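Ticket 400: tumble dryer stops mid-cycle
Site: Golness, flat 13
Opened 14 March 2024 by Mostafa Lamrani

Tenant reports the dryer cuts out after a few minutes on the bedding and knitwear settings. Timed dry runs to the end. Filter cleaned, no change.

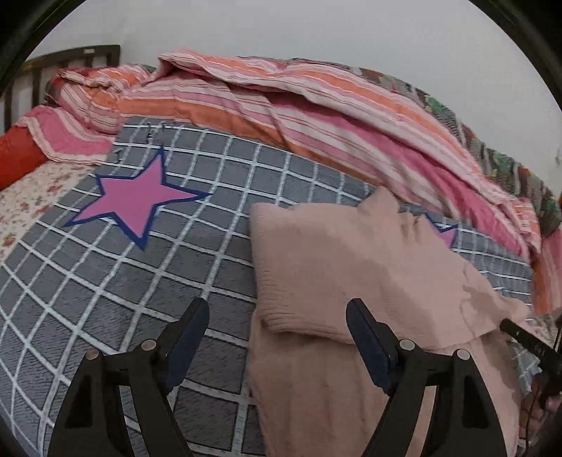
Euan Rutherford visited. Vent hose was kinked behind the machine and the moisture sensor had a film on it. Straightened the hose, wiped the sensor with white vinegar. Test load ran the full 90 minutes.

Tenant to ring if it cuts out again. Left open until July service.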